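El club Asadi quiere que un brazo robótico recoja la cocina. De momento, la de juguete

El club de robótica Asadi presentó en agosto su proyecto Grallilero, con el que sus alumnos pretenden que un brazo mecánico aprenda a ordenar una mesa de cocina. La demostración, abierta a las familias, se hizo en el taller que el club comparte con la asociación Brenik, con comida de mentira y un público bien dispuesto. 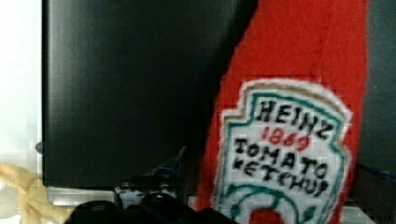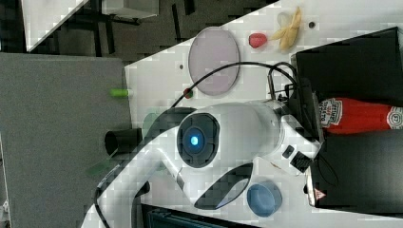

El brazo blanco, trabajando junto al bote de kétchup.
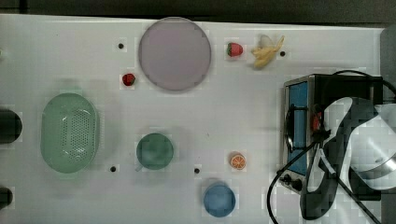
«Mi hija lleva meses con esto y lo que ha aprendido es sobre todo a tener paciencia, que tampoco es poco», escribió una madre en la página del club. En el mismo mensaje pedía que el curso que viene se dedique menos tiempo a preparar demostraciones y más a explicar a los alumnos por qué el programa falla cuando falla.

La petición tiene sentido. Según la hoja que se repartió en la entrada, el equipo ha grabado 694 intentos, de los que da por buenos 122. La hoja no aclara qué se entiende por bueno: si basta con agarrar el objeto o hay que dejarlo además en su sitio. Preguntados por ello, los monitores respondieron que el criterio «ha ido cambiando» a lo largo del curso —una respuesta sincera, pero que deja la cifra en muy poca cosa—.

Tampoco queda claro qué parte del mérito corresponde al programa. Muchos de los intentos grabados se hicieron con un alumno guiando el brazo a distancia, y el resumen los suma a los demás sin distinguirlos. El club sostiene que ese trabajo previo es necesario y que los intentos autónomos se publicarán por separado. No ha dado fecha.

El proyecto se presentará al certamen juvenil Prilari, donde competirá en la categoría de tareas domésticas. Las bases exigen repetir la misma tarea 3 veces seguidas ante el jurado, sin ayuda y con los objetos colocados por la organización. Es una prueba bastante más dura que la del taller, en la que fueron los propios alumnos quienes prepararon la mesa antes de cada turno.

Al club no le falta interés: tiene 67 inscritos entre los dos grupos, y la lista de espera sigue abierta. Lo que está por ver es cuántos llegan a tocar el código. En la presentación lo manejó un grupo reducido de los mayores, mientras los demás seguían la prueba desde las sillas.

Asadi asegura que en otoño habrá turnos para todos y que Grallilero pasará a trabajar con vajilla corriente. Para entonces conviene pedir dos datos que en agosto no estaban en la hoja: el número de intentos sin nadie al mando y el tiempo que lleva cada uno. Las inscripciones se hacen en el propio taller, por las tardes, a partir de las cinco.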